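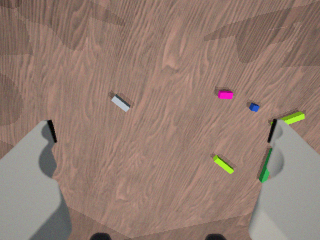

Botond Antal wrote to us in August that his students had stopped asking when the real arm would arrive. They were busy with grasping, he said, and they wanted to know if the club could have one more seat for the competition weeks.

Stimley Table Sort
Classroom and club package, simulated arm

Stimley Table Sort is a simulation package for school robotics clubs, for beginner classes and for student teams who prepare for a sorting competition. The students write a program which moves a robot arm over a table, finds small colored blocks, picks them up with a two-finger gripper and puts them in the places that the task sheet asks for. Everything happens on the computer. You do not need to own an arm, and you do not need a free room with a strong table.

We made the package together with the Brolton student workshop, where the first version was used during one full school year. Iestyn Gwynne wrote most of the lessons and he still corrects them when teachers send us mistakes.

What the students do

The work begins with moving the arm by hand, with the keys or with a game controller. After this the students record positions and play them back. Then they learn why a recorded position is not enough: the blocks are placed differently at each start, and the program has to look before it reaches.

There are two cameras for this. The hand camera looks down past the fingers and it is used for the last part of the approach, when the angle of the block matters. The room camera stays in one place and shows the arm together with the table. Most students like the room camera more in the first weeks. Later they use the hand camera nearly all the time, and the room camera only for finding out what went wrong.

The blocks are of different colors and different lengths, and they can lie at any angle. A long block has to be taken across its short side. This sounds very simple, but it is the place where most teams lose their evenings. Lesson 9 is only about this problem, and you may want to give it double time.

Shadows and wood grain are part of the scene by intention. A color filter that was adjusted only on a clean white background will have difficulty with dark bands on a brown table, and the student can see this problem early, when it is still easy to repair. The teacher can make the light softer in the settings if the group is very young. 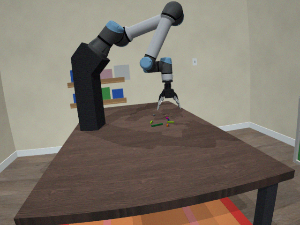 Table Sort, room camera. The gripper is open above the blocks.

What is in the package

The club license covers 19 lessons with task sheets, a teacher book with solved programs, the simulator itself with the arm, table and room already prepared, and the competition mode. Programs are written in blocks or in Python. A student can change from one to the other in the middle of a project, but going back from Python to blocks works only for simple programs, please tell this to your students before they try.

The license is for one club or one class, for one school year. Price: 458 euros. Extra seats can be ordered at any time and they end on the same day as the main license.

Competition mode

In this mode the team gets a start position which it has not seen, a clock, and one attempt. The program is locked when the clock starts. Points are given for each block in its correct place and taken away when a block falls from the table. At the end the team receives a log file with the path of the arm, the moments when the fingers opened and closed, and the pictures from both cameras.

The rules follow the Rusthorpe student cup, table category. If your local competition has other rules, the scoring file is plain text and you can change it yourself. Several clubs did it and they were so kind to send us their files — you can ask for them by e-mail.

Computers

A normal school laptop is sufficient for the lessons. For competition mode we recommend a computer with a separate graphics card, otherwise the hand camera becomes slow and the students believe that their program has an error. The simulator works without internet after the first start. Windows and Linux are supported. On Chromebooks only the block editor opens, and the simulation has to run on another machine in the same network.

Questions we often receive

Can the program be used later on a real arm?
Yes, if the arm is supported by the Lui adapter, sold separately. The positions must be measured again, and the speed should be set low for the first runs. Please do not copy the grip force from the simulation. It is nearly always too high for soft objects.

Can we add our own objects?
You can change color, size and number of the blocks. Other shapes, for example cups or bottles, are not possible in this version.

Is it suitable for students who never programmed?
Yes. The first lessons were tested with such groups. We advise two students at one computer, and that they exchange places at each task.

Do you offer a trial?
The first lessons are open for one month, without payment. Competition mode is closed in the trial.

Orders from schools are accepted with an official purchase letter. We send the license key by e-mail in the morning after the payment is confirmed.

Related products
Lui adapter for small arms
Stimley Line Follow, classroom package
Teacher book for Table Sort, printed
Extra seat for Table Sort
Rusthorpe cup practice tasks, table category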